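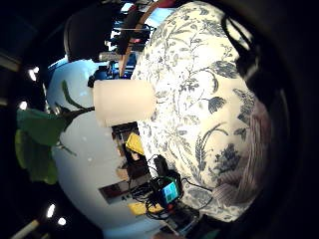

Botanical print cushion, blue-grey on cream.

Do you need new cushions every season?

The autumn catalogues have landed in our mailbox again, and again we are told that last year's living room is finished. Vasdale has sent 200 pages of it. Blue florals are in, apparently, after two years of being told that florals were what your aunt had. The grey that was going to go with everything now goes with nothing.

We are a household newsletter and we like a nice room as much as the next person. But we have been keeping these catalogues since the first issue, and it's worth pulling out the old ones before you pull out a credit card. The Vasdale book from a few years back has a leafy blue print on the cover that you would struggle to tell apart from the one they are calling a fresh direction now. Same sort of stems, same sort of flower heads, same pale background. The price is what changed.

The part that bothers us most is the new "seasonal refresh" plan from Testavcombe. You pay monthly, and four times a year a box of cushion covers turns up in colours picked for you. The flyer says this saves money. We sat down with the fine print and couldn't see how. The covers are yours to keep, so they pile up in the closet. You can't swap a colour you dislike. To cancel you have to phone, during business hours, and the December box is charged whether you have cancelled or not if you call after the cut-off. The cut-off date is on the back, in grey type.

Then there is the word "natural", which is stuck on nearly everything this year. Look at the sewn-in label instead of the cardboard tag. A cover can be sold as a linen look, linen feel or linen blend and have very little linen in it. There is nothing wrong with polyester if you have kids or a dog, and it often washes better. We'd just like to be told that's what we are buying. The Głowacki range does list its fibres properly on the website, percentages and all, though you have to click through three screens to find them, and the shop staff we asked at Lenunport didn't know they were there.

A reader wrote in after our last issue to say we were being sour, and that a new cushion is a cheap way to cheer yourself up. Fair enough. If you see one you love, buy it. Our quarrel is with the idea that the ones you have stopped working.

Before you order anything, try this. Take the covers off and wash them, cold, inside out, with the zips done up. Faded covers are sometimes only dusty covers. Put the inserts outside in the shade for an afternoon and give them a good thump. If an insert stays flat, replace that and keep the cover. Buy the new insert one size up and an old cushion will look a lot better for it. Move the colours from the bedroom to the front room and see if you get tired of them there.

And if a cover really has had it, check the remnant bin at your fabric store. Two straight seams and an envelope back will do the job, no zip needed. Wash the fabric first or it will shrink on you later.

Next issue: scented candles, and what "forty hours" on the box is supposed to mean. Send us your burn times if you have kept track.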